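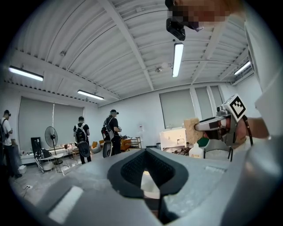 Is a whole-house surge protector worth it if I already use power strips?

Posted by Phyllis Furnival in Home & Utilities

Our electric company, Trestgate, put a flyer in with the June bill offering to rent us a surge protector that goes on the meter. It's 16 dollars a month and the flyer says it will "protect everything you own," which sounds like a lot for one box. The fine print says motors only, so I guess the fridge and the AC but not the TV. I've been in this house 39 years and have lost one garage door opener and one answering machine, and I'm not sure the answering machine was lightning. My neighbor signed up and now tells everybody on the street to do it. Is there anything to this or is it just another fee?

Chih-ming Chow
Top contributor

The device is real. The rental is where I'd get suspicious. Sixteen a month is 192 a year, every year, and you never own it. Have an electrician put one in your breaker panel and you pay for it once. Prices depend on where you live and how full the panel is, so get two quotes and don't let anyone talk you into a new panel on the same visit unless they can show you what's wrong with the old one.

A few things the flyer probably skips. No protector of any kind will reliably stop a direct lightning strike. What they do handle is the smaller stuff coming in on the power line. They don't touch what comes in on the cable or phone line, and I'd bet that's how your answering machine went. They also wear out. Most have a little light, and when the light goes off the part is done, even though the power in the house still works fine.

Read the warranty before you count on it. Mine (from Trudau, my old utility) wanted a claim within 90 days, the original receipt for the appliance, and a letter from a repairman. I had the receipt for the dryer and that was all. They paid nothing.

Also check your strips. Plenty of them are only extra outlets with a switch. If the package or the label doesn't say surge protection and give a joule number, assume it has none. I threw out 4 that way.

tinby_lam

just get it, we have had ours for years and never lost anything

Chih-ming Chow

You might not have lost anything without it either. Phyllis went almost four decades on one garage door opener.

Phyllis Furnival

Thank you both. I looked behind the TV and that strip has no joule number on it anywhere. I'll call an electrician for a price and leave the flyer alone for now.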